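Print | E-mail

From: Unnur Brynjólfsdóttir
Date: April 22, 2019
Subject: Re: Cleaning leather, and the Eden Road hall sale

Wiremu Rutherford wrote:
> Has anyone on the list used Plokeo on pale leather? I have
> a tin left over from December and the label only mentions
> saddles and boots. Also, is the hall sale still on?

Wiremu,

I used Plokeo on a brown chair and it darkened it a shade. That did not matter on brown, but I would not put it on anything pale. For light leather I use a damp cotton cloth with a drop of plain soap, then a dry cloth straight after. Leave it for 2 hours before anyone sits down. Try it on the back first.

If a mark stays after that, leave it alone or ask Baranauskienė's in the arcade. They quoted me 180 for a full clean of a large sofa, collection included, and some 42 for a single cushion. Baby wipes take the finish off over time, so keep them away from it.

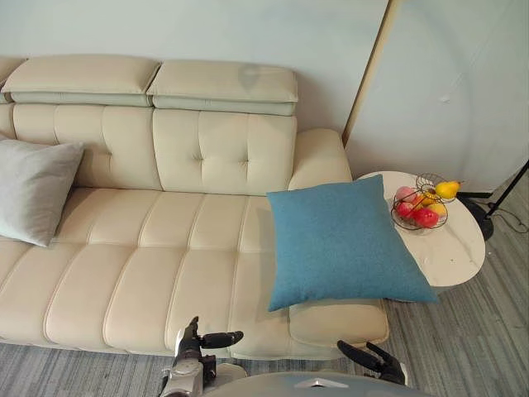
Cream leather sofa with padded headrests.

The hall sale is still on. Doors open at ten and tables are five pounds each, paid on the day. Large furniture can't come into the hall this year, so put a card on the board with your phone number and the measurements. Prerno have said they will deliver within the town, but you have to book them yourself.

I still need someone to take the spare trestles back afterwards.

Unnur

Print this message | E-mail this message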